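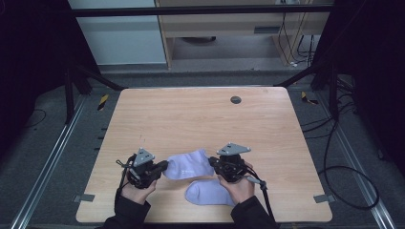

What does a destination marketing office count when it reports a visitor?

In most offices it counts a person who spent at least one night away from home in paid or unpaid lodging inside the district. Day visitors are counted under a separate heading, and people changing planes or buses are left out. The word "tourist" is used for the first group only. Local reports often mix the two, so the first thing to check in any report is the note under the table.

TOURISM MARKETING, UNIT 6
Measuring the effect of press coverage on a resort district
Notes by Dalva Frota

Reading before class: the course packet chapter on visitor surveys, and the Ramonia press log.

1. Terms used in this unit

Arrival. One person checking in once. A person who checks in at two hotels during one trip produces two arrivals.

Visitor. One person on one trip. Arrivals are always equal to or higher than visitors for the same period, provided both cover the same lodging.

Bed night. One person sleeping one night in the district. Two people staying three nights produce six bed nights.

Room night. One room occupied for one night, whatever the number of people in it.

Source market. The country or region where the visitor lives. It is taken from the home address and has nothing to do with citizenship or language.

Earned coverage. An article, list or broadcast segment that the district did not pay for. A press trip with free lodging is a gray area. In this course it is logged as "hosted" and kept in its own column.

Placement. One appearance of the district's name in one outlet. A reprint in a second outlet is a second placement, but it carries the code of the first so that the two can be joined later.

2. The problem

A resort district is named in a travel list. The outlet has a stated monthly readership. The district's press office sends out a release that repeats the readership figure, and a board member asks how many rooms the list sold.

The readership figure cannot answer this. It describes everyone who opened any page of the site during a month. It says nothing on how many of them opened the list, how many read as far as the district's entry, how many were in a position to travel, or how many later booked. Each step loses people, and the press office usually has data for none of the steps except the last, where the data come from hotels and do not name a cause.

Three methods are in common use. None of them is good alone.

3. Method A: Advertising value

The office measures the space or airtime the coverage took up and looks up what an advertisement of the same size would have cost. The result is stated in dollars.

The method is cheap and quick, and boards like it. Its faults are well known. A rate card price is rarely the price paid. An article and an advertisement are read differently. A negative story gets the same value as a positive one unless somebody marks it down by hand. Above all, the figure is a cost that was avoided, and it is regularly presented as income. You will be asked to compute it in your first job. Compute it, label it, and keep it out of any table that also contains revenue.

4. Method B: Search and site traffic

The office compares visits to its own website before and after the placement, divided by source market. If the list appeared in an outlet read mostly in one country, a rise from that country and no rise elsewhere is weak evidence of an effect.

Points to watch:

The comparison period has to match for season. Comparing the first half of August with the second half of July tells you mainly about school vacations.

Paid campaigns running in the same weeks must be taken out. If the campaign links were not tagged, this cannot be done afterward.

Location data on site visits are imperfect. Some visitors use private networks that place them in another country, and the share may differ by market.

A click is not a booking. Many districts do not sell rooms through their own site, and the trail ends when the reader moves to a hotel page or a booking service.

5. Method C: The exit survey

Interviewers stand at the airport, the bus terminal or the ferry landing and ask departing visitors a short set of questions. One of these is how the visitor first heard of the district. This is the only method of the three that reaches people who came.

Recall is the main weakness. A visitor who read a list in spring and booked in fall will often answer "a friend" or "the internet." The order of the choices on the card matters, and the card should be printed in several versions. Interviewers also tend to approach people who look relaxed and have time, so large families and late passengers are missed. A fixed interval at the gate reduces this, for instance every tenth person through the door, whoever that is.

6. Worked case: Ramonia

Ramonia is a beach district with a small airport and a season that runs from late fall to Easter. Its main competitor is Sarero, one bay to the north, which has larger hotels and a cruise pier. Both were named in the same travel list. The Ramonia office wanted to know whether the list had any effect on bookings from the United States.

The office ran an exit survey at the airport over the following season and obtained 972 completed interviews. Of these, 91 visitors said that a published list or article was one of the things that led them to the district. That is 9.4 percent of the sample (91 divided by 972, rounded to one decimal).

The question allowed more than one answer. This has two consequences. First, the percentages for all sources add up to more than 100, and a pie chart is the wrong chart. Second, the 9.4 percent is an upper limit on the share for whom a list was the deciding factor, assuming that recall was complete. Recall was certainly not complete, so the assumption must be written next to the figure every time it is used.

A follow-up question asked for the name of the publication. Only 10 of the 91 could give one. The office's first draft report left this out. The second draft put it in a footnote. In our view it belongs in the main text, for it limits what can be said: the survey supports a statement on lists and articles in general, and it does not support a statement on any single outlet.

The comparison with Sarero was dropped. Sarero interviews at the cruise pier as well as the airport, and cruise passengers mostly do not sleep ashore. By the definitions in section 1 they are day visitors. Putting the two surveys side by side would have compared two different groups of people.

7. Sampling error for the Ramonia figure

For a simple random sample the standard error of a share p is the square root of p times (1 minus p), divided by n, all under the root. With p = 0.0936 and n = 972 the standard error is 0.0093. The 95 percent interval is p plus or minus 1.96 standard errors, or 7.5 to 11.2 percent.

The airport sample was not a simple random sample. People traveling together were sometimes interviewed one after the other, and their answers are likely to agree. The true interval is therefore wider. If the party number was recorded, the correction can be computed. In Ramonia it was recorded on the paper cards and lost when the cards were typed in — a common fault, and one that costs nothing to prevent.

8. Reporting

A report to a district board should contain, at a minimum, the question exactly as asked, the number of completed interviews, the number of refusals, the place and months of interviewing, and the share with its interval. If advertising value is included at the board's request, it goes on a separate page with its own heading.

Avoid the verb "generate" for press coverage. "The list generated visitors" claims a cause. "Visitors who named a list or article as one source" states what was recorded.

Round to one decimal in tables and to whole numbers in the text of a press release. Do not multiply the survey share by the yearly arrivals. Arrivals and visitors are different units (see section 1), and the product has no clear meaning. If a total is needed, convert arrivals to visitors first and state the factor used.

9. Exercise for the seminar

Using the Girdale tables in the packet, prepare a one-page memo to the hotel association. Girdale is an inland spa town. Most of its guests arrive by private car, so there is no gate at which to hold an exit survey. Propose a place and a method for interviewing, state which visitors your method will miss, and say in which direction the loss would push the result.

Students in the Toledo group use the second set of tables, where bed nights are given in place of arrivals. Show the conversion to visitors and mark the average stay you assumed.

Memos are handed in on paper at the start of the seminar. Spreadsheets may be attached but will not be read unless the memo refers to a specific cell.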